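How to Set Up a Strawberry Pickup Chore for a Two-Armed Robot

Can a machine clear your table yet? Sort of, if you own patience. We run this chore on the Jelano bench, and it is harder than it sounds.

1. Put a clear container within reach of both arms.
2. Scatter the strawberries on the table. Resist making a neat row, however much you want a good score.
3. Add a cloth and let it wrinkle. Homes have wrinkles.
4. Leave a potted plant near the container as something to avoid.
5. Start with both grippers open and empty.

Strawberries, cloth, plant and two arms: 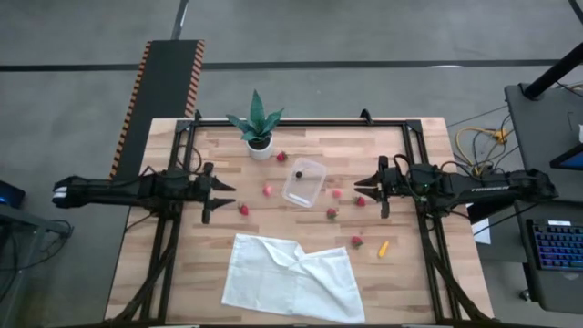
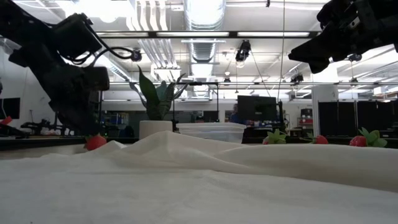
Allow 60 seconds per berry. A toddler needs 2 and eats the evidence. Our September score was 9 clean pickups before the first bruise, so keep your day job and your dish towels. If the grip is too firm, lower it one notch in Cuven and run the whole thing again.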